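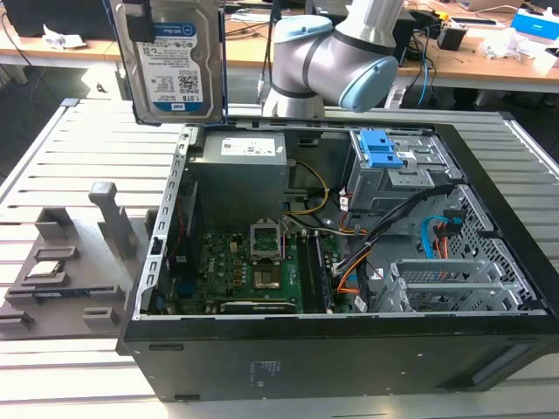
September 22, 2020

Quick one tonight because I've got to be up early and I've already put this off for two weeks.

So. Backups. I lost a load of photos in the spring and I've been meaning to write down what I did about it, mostly so I remember next time. Not all of them, luckily. But the whole of the Killari trip, and most of my gran's letters that I'd scanned one wet weekend and never copied anywhere. The letters I can scan again. Killari I can't.

What I had before - one old external drive, a Mandix, bought in a sale, living in the drawer with the takeaway menus and the dead batteries. I plugged it in when I felt guilty. Which was never. Last time anything got copied to it was the Christmas before last. It clicked a bit and then it didn't do anything at all.

Rang a recovery place in town. £282 and no promises. Thought about it for a day and said no. Still not sure that was right, I go back and forth.

What I've got now:

2 drives, different makes. One stays on the desk, one lives at my sister's and we swap them when I go over for tea. She keeps it in the airing cupboard, I've asked her not to.

Online backup for the stuff I'd cry over. Letters, photos, tax things. The first upload took 4 nights and the broadband was useless for everybody else in the house, sorry again. Since then I haven't noticed it running.

A folder called KEEP. That's the whole system. If it's in KEEP it gets copied, if it isn't I've decided I don't care. Used to have folders inside folders inside something called New Folder (91) and I could not tell you what was in any of it. Mostly the same wedding, as far as I can see, saved over and over. And recipies. So many recipes, half of them the Esfahani lamb one off the back of the rice bag, which I know by heart anyway.

Bit I didn't expect was how long the sorting would take. The copying is nothing, you leave it going and put the kettle on. But you open one picture and then it's half ten and you're looking at a car you sold years ago. Did it in bits in the end. One year an evening, radio on, biscuits.

Also - test it. I hadn't ever tried getting anything back off a backup until last month. Deleted a photo on purpose (one of the bin, nothing important) and went and fetched it. Took me ages to find the right button. Better to find that out over a photo of a bin.

Still to do: phone. It's full, it's been full since the summer, it moans at me every morning. And the video tapes from Bornisau, there's a whole shoebox and nothing left in the house that plays them. If anyone's used one of those postal places that put tapes onto a disc, leave me a comment, I'd want to know they definately send the originals back.

Hoping to get the tapes sorted in October. Right, bed.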